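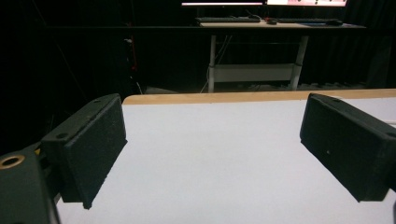
jaws open over the bench, brass insert down in the corner

Budgeting a second pair of handheld grippers, talk me out of (or into) the expensive option

pelicanbench
OK so I have until the end of November to turn in a spending plan and I keep going back and forth, so I'm dumping it on you all. We run one station for two-handed demos, one gripper in each hand, and we want a second identical station so two people can record at the same time. The table is easy. The grippers are making my head hurt.

What I've got on paper so far:

Storkley, assembled pair, with the marker plates and cables: $1,816
Parts only, print it ourselves, hardware from Karamanlidis: $997

And then there's the computer, the stands, the rails, a power strip, curtain, all the boring stuff that never makes it into anybody's first draft. I left the curtain out of the last plan and had to go back and ask for more money, and I'd like to never do that again.

I'm leaning parts only. It's a big gap and we have a printer sitting there. Has anyone here done it that way and regretted it?

gasketcase
I did it that way and yes, a little. The printing is fine. The linkage is where your time goes. If the bushings aren't pressed in square the fingers don't close parallel, and then you're chasing it with shims all afternoon. Ask yourself what your afternoon costs.

How many people are going to be using these? If it's one careful person I'd say build. If it's a rotating crew, buy the assembled ones and keep the warranty card.

pelicanbench
Rotating crew. Mostly part time. One of them is very careful and the rest are, you know, nice people.

dull_chisel
Disagree with gasketcase. I've built a bunch of these and the first one is slow and then it's easy. The real reason to build is repairs. When a finger cracks on a Storkley you're waiting on the mail, and when it cracks on one you printed you start a print before lunch. A rotating crew is an argument FOR building if you ask me.

Also their pair price doesn't include spare pads last I looked. Check that.

pelicanbench
Good call, I checked and it doesn't. Pads are extra in either case. I put down 16 spares, which felt like a lot when I typed it and then I remembered how the last set looked.

Let me give you more of the setup, maybe it changes people's minds.

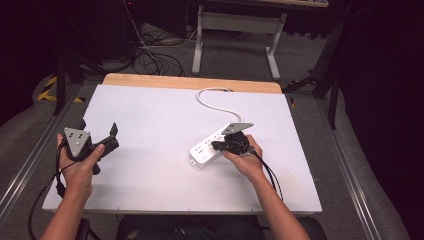 Cables are the other thing I keep underpricing. Both our grippers are wired, so each person has one coming off each wrist all day long, and I priced the short ones last time and everybody hated them. If you reach for something out past the middle of the board you want slack, plenty of it. We do a lot of tasks with long awkward stuff, like the white power strip there with its own cord wandering off over the far edge, and when your object has a cord too you really don't want your gripper cable pulling tight in the middle of a take. So it's the longer ones this time, plus a spare for each hand. I also have to decide if the second station gets rails down both sides like the first. They're handy for mounting but the aluminum isn't cheap and I could probably clamp to the stands instead.

gasketcase
Get the rails. Clamping to stands means somebody bumps a leg and now your camera is pointing someplace new and nobody caught it until you look at the data. I lost a whole morning of recordings to that. The rails cost less than that morning did.

On cables I'd go even further and budget for strain relief at the handle. Cheap part, saves the connector.

mothwing_22
Lurker here, pricing a first station for a small teaching lab, so forgive the basic question. Is there any reason to buy a pair up front? I was going to buy one gripper and see if anybody likes using it.

dull_chisel
One is fine for learning the software. It's not fine for finding out what your real budget looks like. Two hands means two cables, twice the charging and syncing fuss (depends on the model), more table, more room for elbows. You'll write a plan from one gripper and it'll be wrong by more than double.

mothwing_22
That's kind of discouraging but thank you!

pelicanbench
mothwing, I'd start with one anyway if the money is your own. If it's a grant, ask for the pair, you won't get to ask twice in the same year.
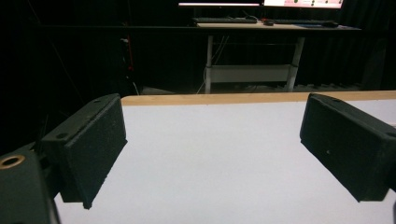

same bench, nothing on it, pads wide apart

Which brings me to table tops. Ours is a plain white top with a pale wood strip at the back edge and I want the second one to match as close as I can get. I got a price from Juremberg for a cut-to-size white panel and it's very reasonable until you look at freight. Freight is nearly as much as the panel! I may drive over and pick it up myself, it'll fit with the seats down.

The other thing I'm stuck on is whether we need a second desk and computer. At the moment the desk is at the back with two monitors on it, and whoever is recording has to look up at it across the bench. It works. But two stations on one computer sounds like a fight waiting to happen.

gasketcase
Second computer, no question. Put it in the plan now. Don't let anyone tell you two capture streams on one machine is fine because it "worked in a test."

dull_chisel
I run two on one. It's fine.

gasketcase
You run two on one with a machine that cost more than my truck.

dull_chisel
OK, fair. But pelicanbench should at least try it before spending the money. Run both pairs for an afternoon with the storage you have and look at dropped frames. If it's clean, you've just paid for your rails.

pelicanbench
We can't try it until we have the second pair, and the plan is due before the second pair would get here. I think I have to put the computer in and then hand the money back if we don't use it. Does handing money back ever work out well for anyone? I've never done it.

rustybanjo
Late reader, jumping in on pads vs. whole fingers. Price the whole finger, not only the pad. We had the pads hold up and the finger behind them wear at the screw hole. Our supplier (Tostent) sells the finger with the pad already on and it's less per piece than buying both. Might not fit the Storkley mount though, so measure first.

pelicanbench
Ooh, I didn't know Tostent sold them that way. I'll ask. We've put more than 70 hours on the first pair and I haven't seen the holes go yet, but I haven't looked very hard either.

So going through the build option properly tonight, here's where I'm landing. The printed parts I'm comfortable with. The linkage arms are the bit gasketcase is warning me about, and I believe it,

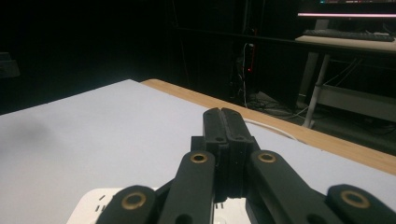
so what I might do is split the difference: buy the linkage and mount ready made, print the fingers and the housing here, and stock spare fingers so the crew isn't stuck waiting on me. I asked Storkley if they'd sell the linkage by itself and they said they'd "look into it," which could mean anything. If they come back with something decent I think the total ends up a good bit under the assembled pair, and we still get the fast repairs dull_chisel is talking about.

dull_chisel
That's what I'd do. Get the bushings from the same batch if you can.

gasketcase
I can live with that. I'd still put the full $1,816 in the plan as the number you ask for. If the linkage deal falls through you aren't stuck, and if it comes through you have cash for cables. Asking for the low number and then needing the high one is how you end up back in that office explaining a curtain.

pelicanbench
The curtain is going on line one this time, don't worry.

mothwing_22
Can I ask what kind of curtain? Is it a special one or just any black fabric?

pelicanbench
Any heavy black fabric that hangs to the floor. Get more width than you measured so it folds, a flat one shows every gap. And price the track it hangs from separately, ours wasn't included and I was pretty annoyed.

rustybanjo
Add floor tape too. And a few minutes of somebody's day to deal with the cables on the carpet, ours are a mess.

pelicanbench
Ours too. Adding tape. Will post the final list when Storkley answers me on the linkage, and if anyone has a freight trick for panels from Juremberg I'd love to hear it.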